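Courses > Operations Basics > Unit 6 > Handout: Waiting in Line

Waiting in Line: Notes for Unit 6
Ryan Ashworth

Read this before Monday. Last term a good part of the class read it during Monday, and I could tell.

A line forms when people show up faster than they can be served. Everyone knows this. What people tend to miss is that a line also forms when they show up slower than they can be served, as long as they show up unevenly. The bakery in Pullthorpe can handle a customer every two minutes and gets one every three, on average. There is still a line at lunch. Customers have not been told about the average and arrive in clumps, usually behind someone ordering a cake with writing on it.

Three words you need

Arrival rate: how often customers turn up.
Service rate: how often one server could finish with a customer if kept busy.
Utilization: the first divided by the second, for a single server. Managers love this number and want it close to 1. By the end of the unit you should find that alarming.

Why busy is a problem

Take the simplest model: one server, random arrivals, random service times. The average number of customers in the place, waiting or being served, is u / (1 - u), where u is utilization. At one half you get 1. At three quarters you get 3. At nine tenths you get 9. The server has gone from fairly busy to very busy and the lobby has gone from calm to a fire code issue.

Please do the division yourselves at least once. Students who only look at the curve remember that it bends. They don't remember where.

Little's Law

Average number in the system equals arrival rate times average time in the system. It works for bakeries, hospitals and my inbox, provided things are steady over the long run — my inbox may not qualify.

The Engate permit office is our running case. It sees 6 people an hour and each spends half an hour there, so on average there are 3 people inside. If you got 12, you multiplied by two. Somebody does every year.

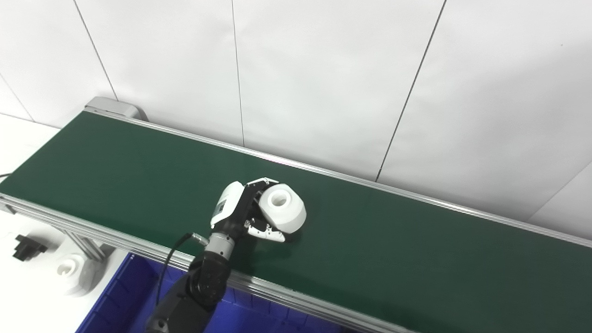
Reading time: 7 minutes

One line or several

A single line feeding all the counters beats a separate line for each. No counter sits idle while people wait at another, and you can't pick the wrong line. Shoppers still dislike it, as it looks long. The grocery in Strebel tried it and went back.

For Monday

Read the Tulik case, page 395 in the course pack. Then stand in a real line, write down when each person joins and leaves, and bring the sheet. Drive-throughs are allowed. The line for my office hours is not, mostly for lack of data.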